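In Defense of the Sofa as a Laundry Table

My mother folded on the bed. Her mother folded on the kitchen table, after the oilcloth had been wiped and then wiped again with a dry rag, and she would have been ashamed for anyone to see a pile of clean clothes sitting where people sit. I come from a long line of women with opinions on this, so it has taken me most of my adult life to say in public what I do, which is that I fold the laundry on the sofa. I sit at one end, the clothes take the other, and I have come to believe it is the best place in the house for the job.

I should say that I tried the other ways first, and tried them properly. When we moved to this apartment I bought a folding table called the Vikance, which had a little rail on the side for hangers and cost me 54 dollars, and I was going to be the kind of person who had a laundry station. It stood in the hall for 11 months. In that time it held mail, a bicycle helmet, a bag of potting soil and, I think twice, laundry. You had to stand up to use it, facing a wall, with your back to everybody, and after a day of work I don't want to stand facing a wall. I gave it to my neighbor Lajos Veres, who repots his geraniums on it and is very happy.

The bed is better, I'll grant my mother that. It's wide and soft and you can lay out a whole family's worth of clothes at once, everybody's pile in its own place. The trouble with the bed comes at the other end of the evening. If you start late, or the phone rings, you come back at ten o'clock wanting nothing in the world but to lie down, and there are all those piles, half made. Then the whole lot goes onto the chair, and anyone who has ever put folded laundry on a chair in the dark knows what it looks like in the morning. I lived like that for years. We dressed out of the chair.

The sofa has none of this. Ours is a plain light gray, woven, with a mustard cushion I was told would be too much and which I have never once regretted. A gray sofa is a wonderful background for clothes! Every color shows. You can find the odd sock, you can see the lint on a dark sweater, and a red thing on it looks so cheerful that you reach for it first. I've always folded by color when I'm tired, starting with whatever is brightest and leaving the white undershirts for last, when the tea has started to help. 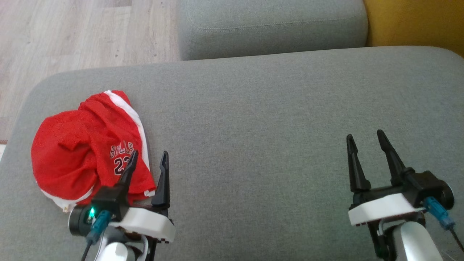
What is the easiest way to fold slippery mesh basketball shorts?

Lay them flat, fold one leg over the other so the side seams meet, smooth them once with your palm, and then fold up from the hem in thirds toward the waistband. A firm, slightly textured surface keeps the mesh from sliding while you do it.

I get asked that one more than any other, and I like it, because athletic shorts are where most folding advice falls apart. The books all want to teach you the button-down shirt. We don't own many button-down shirts. We own things with numbers on them. On a polished table mesh shorts skate around like a fried egg in a pan, and on the bed they sink. Upholstery holds them. It has a little grip to it, the way a felt board does, and once you have smoothed a leg down it stays down while you deal with the other one. I can't be the only person who has noticed this, but I've never seen it written anywhere, so I'm writing it.

I'd also like to put in a word for not folding so very well. My friend Jenő Fekete worked for 17 years in menswear at Nyitrai, the old department store, and he can fold a knit shirt in the air, without a table, while telling you a story. It is a lovely thing to watch. He came to dinner last May and saw me at work before the food was ready, and I braced myself for a lesson, but he only sat down on the arm of the sofa and pulled a few towels into his lap. He told me that in the store you folded for the shelf, for the edge the customer sees, and that at home he folds so the thing fits in the drawer and stops there. I have thought about that many times. There is no customer. The drawer closes, and inside it the shorts may do as they please.

Now, the objections, which I take seriously because I was raised on them. One is that a sofa isn't clean enough for clean clothes. Well, some aren't. If you have a dog who sheds, or people who eat crackers in front of the television, spread a sheet first. I keep an old flat one in a basket from Sistholm beside the bookcase, and on bad days I use it, and then it gets folded last and goes back in the basket. On ordinary days I run my hand over the seat and get on with it. We are going to wear these clothes to sit on this same sofa, after all, and I can't work up much alarm about their meeting early.

Another is that it looks untidy, and here I have to be careful, because I did once leave a full load sitting out for 9 days. I'm not proud of it. My sister visited in the middle and moved the pile over to sit down, then moved it back when she got up, very politely, like a cat that belonged to somebody else. So yes, the method can be abused. But a pile on the sofa does have one thing going for it that a basket in the laundry room doesn't, and that is that you want to sit down. Sooner or later you want your seat back. A basket behind a closed door asks nothing of you, and I have had baskets behind closed doors go from one season into the next with the swimsuits still in the bottom.

The objection I find hardest to answer is my mother's, and she never puts it as an objection. She just says that the living room is for company. She grew up in two rooms with five other people, and keeping one of them nice was a great effort and a point of honor, and I don't want to be smart about that. But company, in our house, is mostly people who know us. They have all seen a pair of shorts. More than once a guest has picked something up and started folding without being asked, the way Jenő did, and I think the conversation goes better when everyone's hands are busy. Some of the best talks I've had with my own children were over the matching of socks, when neither of us had to look at the other.

So if you've been told you ought to have a station, or a system, or one of those plastic folding boards (I had one of those too, an Osix, and the hinge split), I'd say try the sofa for a couple of weeks before you spend the money. Put something on to listen to. Dump the basket at one end and keep yourself at the other, and make the piles along the back where nobody will lean on them. When a pile is done, whoever it belongs to comes and gets it, and that includes the small ones, who can carry a stack of T-shirts down a hall perfectly well if you don't look too hard at how they arrive.

My mother is coming to stay in the spring, by the way. I've bought her an oilcloth for the kitchen table.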